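Home | Projects | Minutes | Downloads | Contact

Bretness software group - minutes of meeting
Jun 17, 2022, posted by Mohit Katiyar

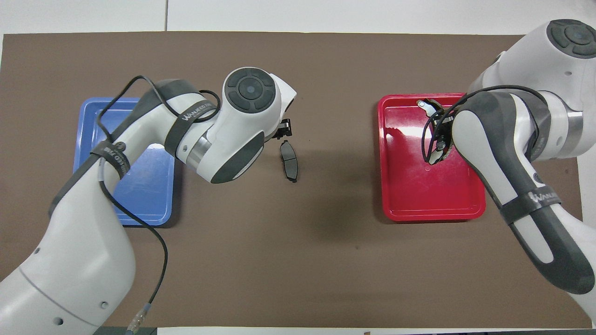
Two-arm cell with the blue and red trays, brake pad on the mat.

Present: Mohit Katiyar (chair and notes), control, perception and tooling leads, one guest from Cidance. Apologies from the test bench team.

1. Minutes of last meeting
Agreed with one correction. The planner freeze was put in place in February, not March as written.

2. Control loop
The joint controller now runs at 1000 Hz on both arms. Logging is still done in the same process and causes missed cycles when the disk is busy. Control lead wants logging moved to its own process with a ring buffer in between. Agreed. The old logger stays in the build behind a flag until the next release.

There was a question over what the controller should do when commands stop coming in. At present it holds the last position for ever. Decided: hold, then raise a fault after 10 missed commands. The fault must name the arm. The current message says only "timeout" and was no help in the last two bug reports.

3. Perception
The brake pad detector gives a good outline on the brown mat but the angle sometimes comes back flipped end for end. Perception lead thinks the curve of the pad should be enough to settle it and will try fitting the arc before the angle is worked out. Glare from the tray bottoms also gives false edges. Masking the trays was suggested and turned down, as pads have to be found in there too. Exposure will be fixed in the config file for now.

Ticket 19 (head camera calibration lost on restart) is closed. The file was being written to a temporary folder.

4. Planning
Joly, the new planner, treats each arm as a moving obstacle for the other. Plans are safe but slow when both want the middle of the mat. Cidance offered their scheduler, which reserves space ahead of time. The guest went through the interface. It needs a fixed cycle order, and we do not have one yet. No decision - Mohit to write down what order we could live with.

Cable slack is not in the collision model. Long discussion. Agreed to add a padded shape round each upper arm and leave proper cable modelling alone until someone asks for it.

5. Tooling
Piditz replay viewer: version 2 opens the new log format. Scrubbing backwards is still broken. Gripper state should be shown next to the joint plots and not on a separate tab. Tooling lead to look at both.

Names for saved runs were raised again. Date, arm, part, in that order, no spaces.

6. Actions
Control - split out logging, add fault after missed commands
Perception - arc fit for pad angle, fixed exposure
Mohit - note on cycle order, send to Cidance
Planning - padded shapes in the collision model
Tooling - viewer fixes

7. Any other business
The wiki page on building from source is out of date. Planning lead will go through it on a clean machine.

Bretness software group | Contact the web editor | Back to top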